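Home | News | Projects | Publications | Contact

Kumum Planner Update Released to Partners

May 26, 2018

The Onik mobile robotics group has released a new version of Kumum, its route planning software for pavement delivery robots. Partners at the Brellemdale site may install it from the usual server. The main change concerns the cost map, which now treats joints between slabs and fixed street furniture as separate layers. Each layer can be tuned or switched off without rebuilding the whole map.

Testing is carried out first in the Tillman simulator, where street corners are rendered with newspaper boxes, poles and buildings close to the walking area. The planner must keep a clearance of 20 centimetres from every fixed object. 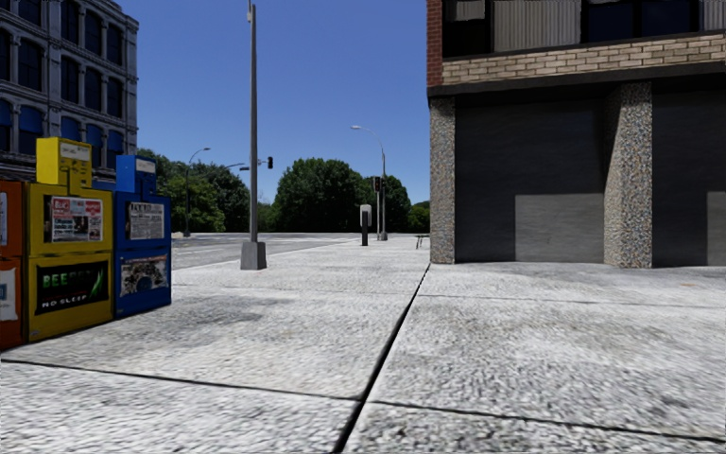
Does the new version need a faster computer on the robot?

The existing onboard computer is sufficient. The planner still updates its path twice a second, and memory use has risen by some 3 per cent.

The release closes 43 reported faults, most of them in the handling of narrow passages. Two remain open, both affecting the replay tool when a log is stopped early. Corrections are planned for August. Partners are asked to send log files with any new report and to state which map layers were in use.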